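Packing and Folding Assistants (Part-Time)
Grirnthorpe Packaging Workshop – Ref. 983
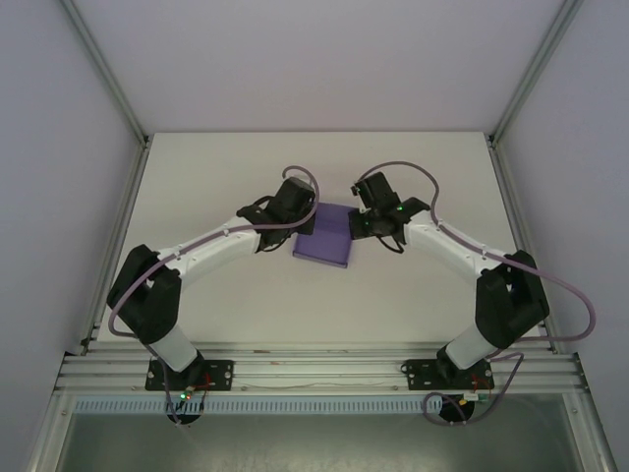 A shallow purple box-like object on the workshop table

Grirnthorpe is seeking two part-time assistants for the preparation of gift and presentation boxes at its Drondeck site. The positions are open from February and report to the workshop supervisor.

Duties

Assistants fold and close shallow boxes by hand, check creases and lips for straightness, and set aside any piece with a torn corner or a marked surface. Finished boxes are stacked by color in cartons of 40 and labeled for the Tikkanen and Ravura orders. Tables are to be cleared and wiped down at the end of each shift. Assistants may also be asked to count incoming flat stock and record it on the delivery sheet.

Hours and pay

The schedule is 30 hours per week, Monday through Friday, with an occasional Sunday shift before holidays. Sunday hours are paid at a higher rate and are assigned at least two weeks ahead. The hourly wage will be confirmed in the written offer. Paid training is provided during the first week.

Requirements

Applicants must be at least 18 years of age and legally authorized to work. The position calls for steady handwork, good color vision and the ability to stand for most of a shift. Previous experience in packing, bookbinding or retail gift wrapping is welcome – it is not required. Applicants should be able to read and follow a printed folding sheet in English.

How to apply

Please send a résumé and a short cover letter to the Grirnthorpe personnel office, quoting the reference number given at the top of this notice. Applications may also be left at the Drondeck front desk during business hours. Selected applicants will be invited to a practical session at the workshop, where they will be asked to fold a small set of boxes from flat stock. Materials are supplied – please do not bring your own tools.

Grirnthorpe is an equal opportunity employer. Applicants who need an accommodation for the practical session should state this in their cover letter.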